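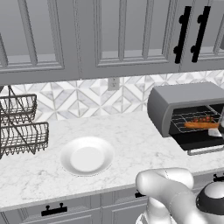

*Kitchen scene, toaster oven task. The oven door is open, the sandwich is on the rack, and the plate is on the counter to the left.*

# Lab Guide 4: Unloading the Toaster Oven in Simulation

Introductory Robotics, Ilten Technical College
Prepared by Nandi Mokoena, Laboratory Instructor

## Purpose

This guide explains how to complete the fourth simulation exercise of the course. Students control a single robot arm in the kitchen scene and move a sandwich from the rack of the toaster oven to the plate. The exercise combines skills from Labs 2 and 3: approaching an object through a narrow opening, closing the gripper on a soft shape, and releasing it over a target.

Students work in pairs. Each pair submits one set of recorded runs and one written report. Both partners are expected to operate the arm.

## Before You Begin

Complete the Lab 3 checklist and have it signed. Students who have not done so may watch a session but may not record runs.

Log in to a workstation in the Adams Room and start the Arnora simulator from the course menu. Use the course menu only. The version on the general applications list has different joint limits, and recordings made with it cannot be graded.

Select **Kitchen**, then **Oven to Plate**. The start position of the sandwich varies slightly with the scene number, so enter the number printed on your assignment sheet. Both partners use the same scene number for practice. A new one is issued for the graded runs.

## Step 1: Set the Views

Open the room view and the wrist view side by side. The room view should take in the oven opening and the plate together. If the arm hides the plate, orbit the view to the left until it is clear, then lock it. Changing the view during a recorded run is permitted, although most students find it costs them time.

Turn on the contact display under **Tools**. It marks any point where the arm touches an object or a fixed surface.

## Step 2: Approach the Opening

1. Raise the gripper to the height of the rack before moving toward the oven.
2. Set the speed limit to 35 percent.
3. Bring the fingertips level with the opening and stop.
4. Check the wrist view. The long side of the sandwich should run across the view.
5. Move straight in. Avoid rotating the wrist once the fingertips have passed the front of the oven.

The open door is a common source of contact errors. It projects toward the arm below the opening, and the handle along its front edge extends farther still. Keep the forearm high throughout the approach. Contact with the door does not end the run, but each contact is logged and deducts points.

## Step 3: Grasp the Sandwich

Position the fingertips on either side of the bun, near the middle of its length. Grasping near one end lets the other end drop, and the sandwich may then catch on the wires of the rack as it is drawn out.

Close the gripper slowly until the force reading begins to rise, then hold. The simulator treats the bun as soft and the toppings as separate surfaces. Fingers placed too high will press on the toppings and slip.

Lift just enough to clear the rack. The space above the sandwich is limited, and a high lift will bring the gripper against the top of the oven cavity.

## Step 4: Withdraw and Transfer

Back the gripper out along the same line used for the approach. Do not turn toward the plate until the whole sandwich is clear of the oven.

Once clear, move left over the counter to the plate. Keep the sandwich above the height of the plate rim. Students should also watch the wire basket stand on the far side of the plate, which is easily struck when the arm travels past its target.

## Step 5: Release

Lower the sandwich until it is just above the center of the plate. Open the gripper fully, wait for the object to settle, and raise the arm straight up. The run is complete when the gripper is empty, the sandwich is supported by the plate, and the arm is still.

Press **Stop** and save the recording before resetting the scene. Resetting first deletes the run.

## Common Problems

**The sandwich slides backward on the rack.** The gripper is closing while still moving forward. Stop completely before closing.

**The arm freezes near the oven.** A joint limit has been reached. Back out, bend the elbow upward, and repeat the approach.

**The force reading jumps.** One finger is touching the rack. Raise the gripper slightly and try again.

## Submission

Each pair submits 14 recorded runs, divided equally between partners. Failed runs count toward this total and must be included. Name the folder with your scene number and place it in the Lab 4 directory on the Indstead server.

The report should be between 300 and 500 words. Describe one run that failed, identify the step at which the error began, and state what was changed in the next attempt. Reports that list only successful runs will be returned for revision.

Questions about scene numbers or workstation access should be directed to Ms. Mokoena during laboratory hours.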